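**Slotted uprights: rated load vs. what you run**

**jtillman** — July 12, 2018
Two stainless bays went in side by side in March. The Wosten sheet gives 334 lb per shelf, evenly spread. I load to 200 and the middle shelf still sags. Do the bays need tying together, or is that a separate problem?
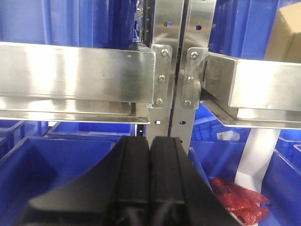 *Slotted uprights, gap between the two posts.*

**numlow_ig**
Separate problem. Ties stop sway. Sag is the beam or the clip. Pull the clips and check that they seat fully in the slot. On my Zutden bays a clip could sit one slot high on one end and look fine from the aisle.

**castellanos4**
Disagree in part. If the posts lean apart, the clips lose bite and the beam drops at that end. Tie first, then measure. I set the gap with card stock shims, same thickness top and bottom, and check plumb on both faces.

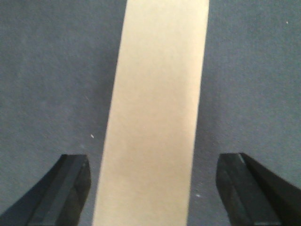
Once plumb, bolt through the upper slots and pull the shims. Leave them in and they crush over time — then the bolts go slack.

**numlow_ig**
Card is a poor gauge. Use steel washers. And measure sag before you tie, or you won't know which change fixed it.

**jtillman**
Measured at mid-span with a string line: 4 mm loaded, 2 mm empty. One clip was high. Will reseat it and leave the ties for later. The shelf is at the end of the packing line, so it gets loaded fast. 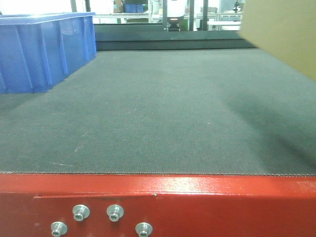
*Belt and red side rail.*

**castellanos4**
2 mm empty means the beam has taken a set. Swap it.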